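Subject: Re: [trutetti-users] grasp planner keeps picking the print, not the edge
From: Siham Qudah
To: trutetti-users

Hi all,

Back on this after a couple of weeks on other stuff, sorry for the silence. Quoting the bit I'm answering:

> Are you running the edge scorer on the full cloud or on the
> masked crop? With the crop we got a strong pull toward anything
> saturated, because the segmentation head leaks confidence into
> the score. Try grasp.color_weight = 0 and see if it moves.
> Also which branch are you on?

Masked crop, and I'm on the October branch with the Dralitska patches on top (the ones that move the wrist camera transform into its own node). Setting color_weight to 0 did move it! Out of 100 planning runs on shirts, only 6 still put the top candidate on a printed area, and before that it was 40. So thank you, that was most of my problem.

What's left is the approach. The planner now likes folded edges and creases, great, but it wants to come in square to the table edge every time and ignores which way the fold runs. In the view below the left edge of the shirt runs on a diagonal and then bunches into a crease right ahead of the open fingertips. I'd want the wrist to rotate to match that, and the yaw I get out of the sampler is basically zero. 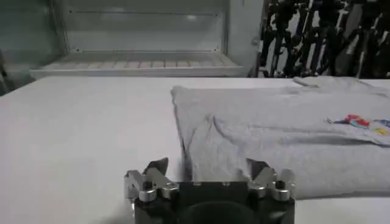
Geagea wrote back to me off list that yaw zero smells like the fallback in the sampler, the one that kicks in when the local normals disagree too much, and that a deep fold will trip it every time with the default patch size. The suggestion was to shrink the patch first and leave the threshold alone, and to print the fallback flag before believing anything else in the log.

So I did that, and yep, the flag is set on nearly every crease candidate. I had been reading the yaw column as if it was a real answer, for days. Could we please log a warning there? It's one line and I'm happy to send the patch.

Two things I'd still like to ask:

First, does anybody fit a line to the fold and take yaw straight from that, skipping normals? I hacked one up in an evening and it looks decent on long straight edges, but it goes all over the place where the fabric bunches up. I cap it at 500 points per fit, so maybe I'm just starving it.

Second, the white table. Depth gets patchy for me on plain white, and the height filter then eats the thin parts of the cloth along with the table. Right now I fit the plane once at startup and reuse it. The Ondorthorpe config refits every cycle, which sounds slow, but if one of you has timed it I'd love to hear.

I'll push my branch tonight once I've pulled the hardcoded paths out of it. Please don't look at the commit messages.

Siham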